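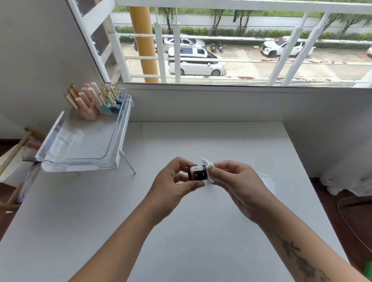

The Nakholm is a wired computer mouse made by Rotik and sold mainly to people who play strategy and role-playing games. It replaced the Zeman, an older model with the same outer shell but a slower sensor and no thumb buttons.

Design

The mouse weighs 80 grams without its cable and is shaped for right-handed use. It has five buttons: two main buttons, a clickable scroll wheel and two buttons on the left side. The sides are covered in textured rubber, while the top is smooth plastic. Early units had a braided cable, which was stiff when new and tended to catch on the edge of a desk. Later units have a thinner, softer one.

Sensitivity is set to 800 dpi when the mouse leaves the factory. It can be changed in steps, and the chosen setting is stored on the mouse itself, so it carries over when the mouse is plugged into a different computer.

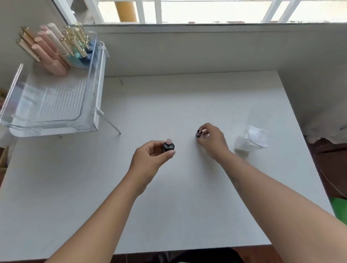
A small black bottle and its brush cap held over a white desk.

Software

Settings are changed through a program called Nenska, which also handles Rotik keyboards. It offers button assignment, lighting colours and up to 23 saved macros. The mouse works without it as a standard USB device, though the side buttons are then limited to moving back and forward in a web browser.

Variants

A white version was sold in a numbered run of 2,596 units. It differs from the standard model only in colour and in having the softer cable from the start.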